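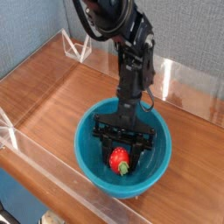

Figure: Gripper inside the bowl during a pick task

Picking from a deep container

In this chapter you make a pick task in Rastano for an object which lies inside a bowl. It is assumed that the arm is already connected, the camera is calibrated and the table plane is saved in the cell file. If the table plane is missing, please go back to the chapter "Cell file" first.

A deep bowl is more difficult for the planner than a flat tray. The fingers must go below the rim, and the open gripper is wide, so the free space at each side is small. For this reason Rastano uses a separate collision model for containers, called the open shell.

Before you start

Put the bowl on the table inside the area that the camera sees. Put the object in the bowl. Keep your hands outside the enclosure from the moment when the status line shows "Armed".

CAUTION: The stop button in the Rastano window is a software stop only. It does not replace the emergency stop of the arm. Keep the emergency stop near your hand during all first runs.

Making the container model

1. Open the Scene tab and press Capture. Wait until the point cloud is drawn completely.

2. Choose Add, then Container, then Open shell. Click on the rim of the bowl in the camera view. Rastano fits a ring to the rim and a second, smaller ring to the base.

3. Compare the fitted rim with the point cloud. Glossy plastic gives bright reflections, and at these places the depth values can be missing or wrong. If the ring is tilted, press Mask glare and fit it again.

4. Do the same with the transparent panels, but by hand. The depth camera does not detect clear acrylic reliably. Choose Add, then Wall, and enter the corners which you measured on the real table. Include the corner brackets.

Note: Do not use the type Solid for a bowl. The planner will then treat the inside as filled and will answer "No path to grasp pose" for every request.

Teaching the object

5. Open the Objects tab and press New class. Give a short name without spaces, for example strawberry_toy.

6. Draw the outline in several captures, with the object turned in different directions. The leaves should be inside the outline, but the grasp region should cover only the red body. Mark it with the Grasp brush.

7. Press Train and leave the window open until the bar disappears. If you close it, the outlines are kept but the training begins again from the start.

Setting the grasp limits

8. In the Planner tab, set the finger opening to 48 mm. This value is for the grippers delivered with the Loureiro kit. With a different gripper, measure the opening yourself.

9. Set the wrist rotation range from -180 to 180 degrees. A narrower range makes planning faster, but many good grasps near the wall of the bowl are then lost.

10. Switch on Cable guard if the wrist cable hangs free at the side. The planner adds a soft volume around the wrist, so that the loop is considered when the arm goes down near the rim.

11. Press Preview. The planned path appears as a line, and the gripper is drawn at each waypoint. Look especially at the last waypoints below the rim.

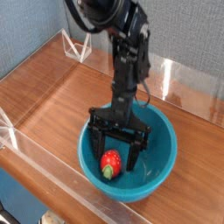 If a finger touches the shell in the preview, the waypoint becomes orange. Move the slider Approach tilt a little and press Preview again. Small changes are normally enough. When all waypoints are green, save the task with Save as, because the Preview button does not save anything.

First run

12. Select Step mode. In this mode the arm waits after every waypoint until you press Next.

13. Press Arm, then Next. Watch the real fingers, not the screen, while they pass the rim.

14. After the Close command, read the field Grip width. A value near zero means that the fingers have closed on nothing. Press Retry to return to the waypoint above the bowl.

15. Press Next for the lift. Choose as lift target a point at the side of the bowl, so that the camera has a free view inside and can make a new capture. 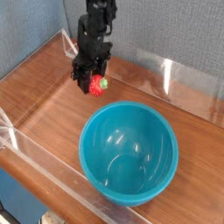

16. Press Capture and look at the container state in the Scene tab. It should say "Clear". If it says "Occupied", check that the class mask does not include a reflection on the inner wall.

17. Press Finish. The log is written to the task folder with the name of the user, for example grabner_pick.

Known problem

In version 2 of the planner, the cable guard is switched off without a message when you load a task from the older version. Lorena Iturra from the Prunow support team recommends opening the Planner tab after each load and setting it again.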